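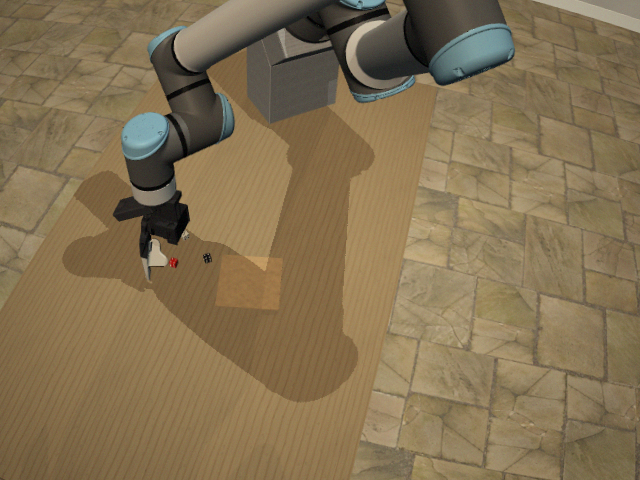
Slide 1. Arm over a long wooden table (computer rendering).

Speaker notes, 28/02/2023
Open seats and early exits: what a retirement announcement is worth

Start without the thank-yous, they had those already.

When a sitting member says she won't run again, the local paper prints two things: the reason she gave and a line about the party now needing a candidate. I want to spend my time on the second line. The first one I mostly don't believe, and I don't think it matters much whether I do.

Slide 2. The Dandia seat. Gaetano Pellegrini held it for 27 years. He announced in February, said he wanted more time at home, and within the week people were telling me the seat was "wide open." Ask the room what wide open means. Let them answer. Usually somebody says "anyone could win it." Then ask who has won it in their lifetime.

His last margin was 300 votes. Pause here. People hear that and think he was pushed. Maybe he was. But the time before that it was 200, and he didn't quit then. I'd be careful with anyone who tells you they can read a man's mind off a vote count.

Slide 3. The nomination meeting. This is where I get grumpy. The party calls it an open contest. There were 2 names on the ballot, and one of them had the membership list before the other knew there was a vacancy. I can't prove who handed it over. I can say the rules in Anov and Stodar allow it, and that no one I asked in either place could show me a rule against it.
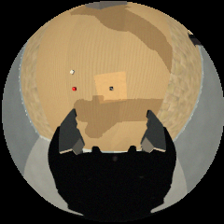
If somebody objects that a head start is just good organizing, agree with half of it. Signing up members is work. Knowing the date early isn't work, it's a favor.

Slide 4. The incumbent's blessing. Everyone chases it. I looked for a case in our area where it clearly moved votes and came up short. Vashisht is the one people bring up, but the new candidate there was already well known from the school board fight. Skip the chart if we're running late. It's a weak chart anyway.

Slide 5. What I would ask a reporter to find out:
When did the party office learn of the decision?
When did the membership cutoff fall?
Who paid for the hall?

Don't read these aloud, they can read them. Do say that the hall question got me the most slammed phones.

Questions. Someone will ask about term limits. I'm not sold, and I'd say so briefly. Someone will ask who wins Dandia. Decline, then take the next hand.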